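Blog > Telly > Rewatches

29th June, by Raghda Chamoun

3 comments | 7 shares

So I've finished Perine. All of it, all three series, including the Christmas special that everyone told me to skip (I didn't skip it, and I quite liked it!). If you've missed it, it's the one about a woman who inherits a failing seaside theatre and has to keep it going with a cast who mostly can't stand each other. I came to it years after everybody else and I've been unbearable about it ever since.

I should say I only started because my sister had the box set and wanted it off her shelf. The first two episodes are slow. There's a long business with a leaking roof, and the lead hardly speaks, and I nearly gave up and went back to my baking programmes. Then you get to the dinner in episode three, where she reads out the old man's letter with her coat still on, and I was gone. I watched four more that night and was useless at work the next day.

What I love is how small it all stays. Even when the Salem storyline kicks off in the second series and there's money missing and a solicitor turning up every five minutes, they keep coming back to the dressing room and the kettle and the same awful sofa. I'd happily watch a whole hour of that lot arguing about whose turn it is to lock up.

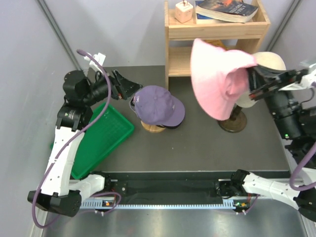 Bilal Qudah reckons I'm being far too kind to series two, and that the whole Salem business should have been wrapped up in a couple of episodes. He also thinks the solicitor is the worst bit of casting on television, which I can't have. She's brilliant! Watch her face when the piano gets sold and tell me she isn't.

I'll give him the middle stretch, though. There's a run where they all go off to Lomilberg for the festival and it does feel as if the writers fancied a holiday. Nice scenery, lots of walking about, and then a kiss that comes from nowhere and is never mentioned again. Never! I kept waiting for it to come up.

The last series is the best of the three for me. They let the two leads be properly cross with each other, and the final performance is done almost in one go, with hardly any music. I had a good cry, then rang my sister, who'd forgotten how it ended and had to have it explained to her. 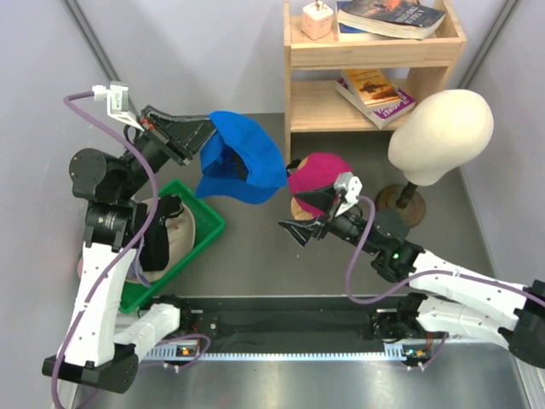
Blue cap, upside down.

Next up is Zutetti, which I'm told is much darker and has subtitles, so no ironing while it's on. I've also got the December special of Perine saved to watch again when it's properly cold out. If anyone knows whether the soundtrack ever came out on CD, please leave me a comment, I've looked everywhere I can think of.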